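4.2 What counts as put away

I'll start with the seats, as that's where most of our 31 households started too. When we asked people to walk us through a tidy-up of the entryway, I expected them to go straight for the shoes. They didn't. They went for the cushions first, gave them a thump, lined them up, and only then looked at the floor. This happened in the Kemthorpe homes and in the Prinville homes, and it happened whether or not anyone ever sat on the bench. (One household in Prinville told us, pretty cheerfully, that the bench was for mail.)
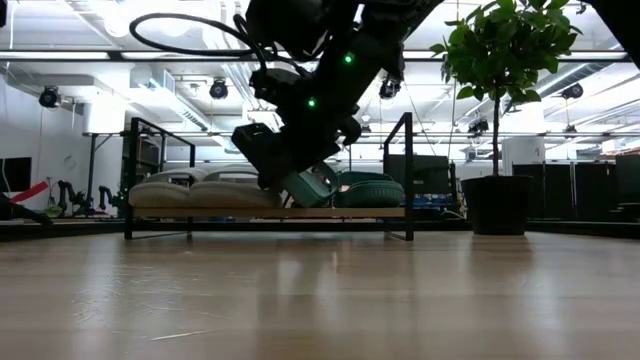
Cushions came up in the diaries far more than I had planned for, and our coding sheet had to be redone in March to deal with them. The first version had a single code, "cushion straightened," and it turned out to hide a real split between people who sort by shape and people who sort by color. A bench with a long beige bolster and a second beige cushion behind it on the left, and a round green one lying flat on the right, is tidy to a color sorter. It's a bit of a puzzle to a shape sorter, who wants to know why the round one isn't leaning on something. We got this kind of disagreement inside the same home, between people who had shared a bench for years and had never discussed it. So the new sheet has separate codes for grouping by color, grouping by shape, and squaring up to the front edge, and an entry can carry more than one of them.

The front edge deserves a few words. People care about it a lot! A bolster that runs along the edge of a slatted top reads as finished, even when the cushion behind it has slumped. Iman Benjelloun, who coded half of the 1,497 diary entries with me, started calling this "facing the shelf," after the way store clerks pull cans forward, and the name stuck. We use it as a code name in the tables, so please don't go looking for it in the earlier literature. Where the two of us disagreed on an entry we talked it over and wrote down what we had each been thinking, and those notes ended up being more useful to me than the agreement score.

Shoes were the second big group, and here the rules were stricter. Almost everyone had the idea of a pair as one thing. You don't put away a shoe, you put away shoes. What varied was what people would accept as a pair at rest. Some wanted both toes pointing the same way and the heels level. Others were happy as long as left and right were within reach of each other, and I admit I'm in this second camp - my own hallway would have scored badly on our sheet. 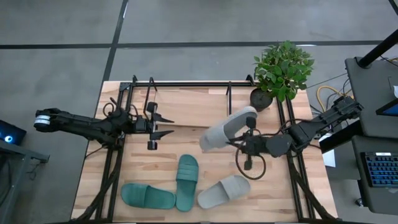
Figure 4. Slides in dark green and light gray on a butcher-block top, one of the gray ones raised above it.

Slides gave us the most trouble of any footwear. They have no laces and no heel, so people treat them as half shoe, half household object, and they turn up in places where a sneaker never would (bathroom, balcony, next to the bed). Color does nearly all the work in matching them. When two pairs of the same make are mixed up, people pull out the matching colors first and worry about left and right afterward. In the Kemthorpe diaries the words "found the other one" show up again and again, and they nearly always close the entry. The writer has the pair, so the job is done, even if the pair is then dropped in the middle of the floor. We coded these as complete, following the writer's own judgment, and I'd do the same again.

The third group is the one I like best and can say the least about. We called it "small loose items," and it takes in everything that isn't soft furnishing or footwear and that fits in one hand. People were vague here. They wrote "the blue thing," "that ridged thing," "bits," and once just "it."

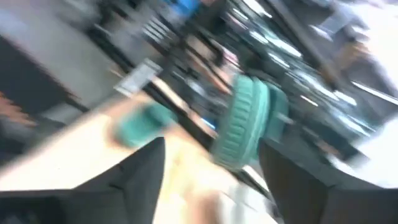 Figure 5. A ridged teal item over a pale tabletop, with a small white card near the edge.

Cards and slips of paper behave differently from the rest of this group. They drift toward edges, they get left for later, and they rarely appear in a diary entry at all unless they've been thrown out. Objects with some color and texture to them do get mentioned, though often only as being in the way of something else. We tried splitting the group by material and gave up, as too many entries simply don't say. In the end we split by where the item was going: a named place, a container, or another surface. Moves to another surface were the hardest to judge. A thing shifted from the table to the windowsill has been cleared, but has it been put away? Our diarists mostly said yes on the day and no when we asked them again, and section 4.3 looks at those second answers.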